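Oston Clothing Room Reopens With Longer Hours

Dec 21, 2021

The Oston Clothing Room has reopened at its new address on Berrada Street after closing in October for repairs. The service provides clean, folded clothing to local households at no charge and currently serves 206 families. Opening hours have been extended, and 50 additional storage bins have been installed.

Residents wishing to donate are asked to bring washed items only. Light-colored garments are sorted separately and laid flat on a table for folding.

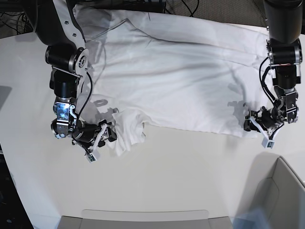
Winter coats and children's sizes remain in short supply. Donations may be left at the Rendia Library during regular hours.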